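Pre-Session Checklist for the Two-Arm Table Cell, with Comments
Saarela bench group, revision 4
Written by Oona Väisänen

I keep this checklist for the people who run the two-arm cell on small office items. It is written for our own room but other benches at Saarela have asked for it, so I have added comments under the points where I was asked most often. The comments are my opinion. The points themselves are the rule and must be signed before the motors get power.

The list has four parts: table, grippers, cables, and two arms in one space. Mark each point OK, NOT OK or N/A. A point which is left empty is counted as NOT OK.

PART A. TABLE AND ITEMS

A1. Surface is wiped and has no liquid on it. [ ]

A2. Only the items in the session plan are on the table. [ ]
Comment: The plan must name the items one by one. "Stationery" is too wide. If the task is with staples, then write staple box, stapler, and whatever else stays there as neighbor objects. When a person adds an item in the middle of the day, the plan is corrected first and the item comes second.

A3. Opened packages are allowed only if the plan says opened. [ ]
Comment: A closed carton keeps its shape quite well between the fingers. When the flap is open, the walls have less support and the contents can come out at the low end. For open cartons we use the force limit for "soft package" from the Gamo settings sheet, also when the contents are metal and the box feels heavy in the hand.

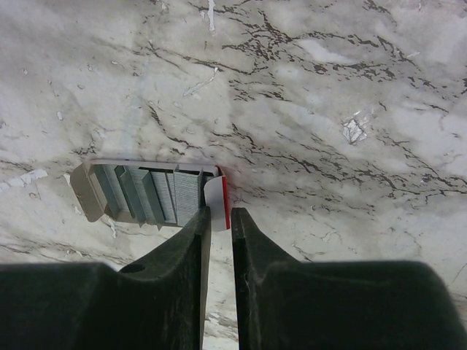
The approach height for open cartons is also lower on the sheet than for closed ones. Please do not copy the value from yesterday's task without looking at which row it comes from. I have found the wrong row in use 3 times during inspection, and every time the operator was sure that it was right.

A4. Patterned surface: contrast check done with every item. [ ]
Comment: Our table top has a marble pattern with dark veins. Small gray things are hard to find on it, for the operator and for the wrist camera also. Put each item on the pale area and then on a veined area, and look at the wrist picture both times. If you must search for the item in the picture, write it in the remarks.

A5. Loose small metal parts are noted and have a known place. [ ]
Comment: Staple strips are the usual case. A strip can lie very near to the fingers and still be missed, as the gripper body covers a part of the table from its own camera. At the end of session the strips are collected by hand, with power off. Do not push them to the edge with the arm.

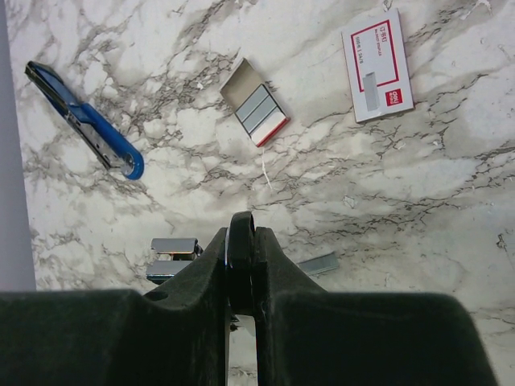

Reading time: 4 minutes

A6. Stapler, if used, is laid on its side or stands stable, and is at a distance from the first pick position. [ ]
Comment: A stapler is a lever and it can close when a finger presses on the top. Before the first use, a person tests it by hand over a piece of paper. Write "loaded" or "empty" in the plan.

A7. Round items cannot roll off the table. [ ]
Comment: Bottles, jars, cylinders. If the item lies on its side, give it a small push with one finger and watch where it goes. If it goes to the edge, it needs a stop or it needs to be taken away.

PART B. GRIPPERS

B1. Finger surfaces are clean and without cuts. [ ]
Comment: Use a hand lamp. Torn paper fiber from cartons collects on the surface and the grip becomes weaker little by little, so it is not noticed on the day it happens.

B2. Fingers are mounted at the same height and meet as the drawing shows. [ ]
Comment: Close the gripper slowly with no item. Compare with the print on the wall. A small step between the tips is accepted only inside the limit on the print.

B3. Screws on finger carriers are tight, paint marks are in line. [ ]

B4. Open and close command tested 3 times on each side, from the pedal and from the screen. [ ]

B5. Stop command tested with the gripper half closed. [ ]
Comment: The gripper must hold its position after stop. It must not open. If it opens, the cell is out of use until Stultik service has looked at it.

PART C. CABLES

C1. Cable follows the arm with ties in place, no tie is broken or missing. [ ]

C2. Loop at the wrist is free in all positions of the session plan. [ ]
Comment: Move the wrist by hand through the plan with the motors off. A loop which is good at the home position can be tight at the far corner of the table. It should also not be too long, since a long loop hangs down and can catch a package or the other arm.

C3. Cable at the base does not lie where a person stands or where a chair rolls. [ ]

PART D. TWO ARMS IN ONE SPACE

D1. Shared zone is drawn in the plan. [ ]
Comment: The shared zone is every place both grippers can reach, and with our two arms it is the most of the table. I ask for a drawing even when it looks unnecessary. While making the drawing, the operator thinks about which arm goes first.

D2. One arm is named as leading for each pick. [ ]
Comment: The other arm waits outside of the item, with its fingers open or closed as the plan says. "They both go and we see" is not a plan.

D3. Minimum distance between the arms is set to 100 mm for free movement, and the exception for joint handling is switched on by a second person. [ ]

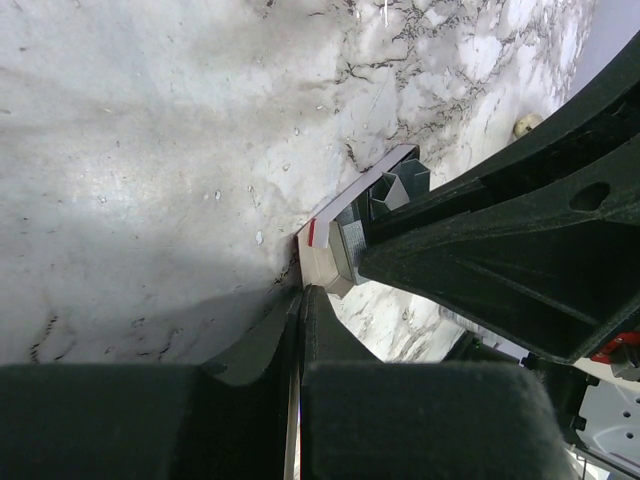 Close work over one small box is where most of my NOT OK marks come from. The wrist camera of one arm sees the body of the other arm very large, and the item is left with only a small part of the view. In such a position the operator must use the fixed view together with the wrist view. Speed is set to the lowest step before the exception is on, and it stays there until the arms are again apart.

D4. Fixed view shows both grippers and all items. [ ]
Comment: An elbow or a forearm can hide an item which was well visible at the home position. Check this with the arms in working position, over the middle of the table.

D5. Nobody's hands are inside the walls while the power light is on. [ ]
Comment: Also not for one second, also not to turn a box the right way. Press stop, wait for the light, then reach. 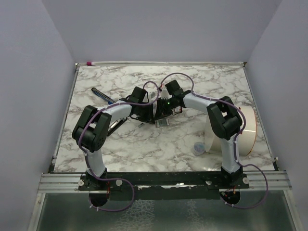
D6. Return path is free. [ ]
Comment: After joint handling the arms go back one at a time, the leading arm last. Items may have moved during the work, so the way back is looked at again before the movement is started.

D7. Both arms are at home and the power is off before the table is cleared. [ ]

REMARKS AND SIGNING

Write remarks in full sentences, please. "Gripper strange" does not help the next shift. Write which side, at what point in the plan, and what you did after. The form is kept with the session log under the same number. The checked form for the staple box task is no. 953, and new operators can use it as a model for how long the remarks should be.

Next revision is planned for February. I will probably split A5 into two points, one for the start of session and one for the end.

Comments (4)

bench2_evening
Question on D3. Does the second person need to stay for the whole joint handling, or only switch on the exception and go?

Oona Väisänen
Stay. I will write it more clearly in the next revision.

T. from packaging
We use the Boltance fingers, which are narrower than yours, and for us the soft package limit was too high for open cartons. The wall folded in at the first try. Maybe put a note that the row is valid for your fingers only?

kmr
A4 is useful, thank you. We changed to a plain gray mat and then the staples were even worse to see, so now I do the check for any surface, patterned or not.

Related checklists
- Changing gripper fingers: steps and torque table
- Weekly cable inspection, single arm cells
- How to write a session plan (with blank form)
- Stop button test, monthly
- Storing small metal parts near the bench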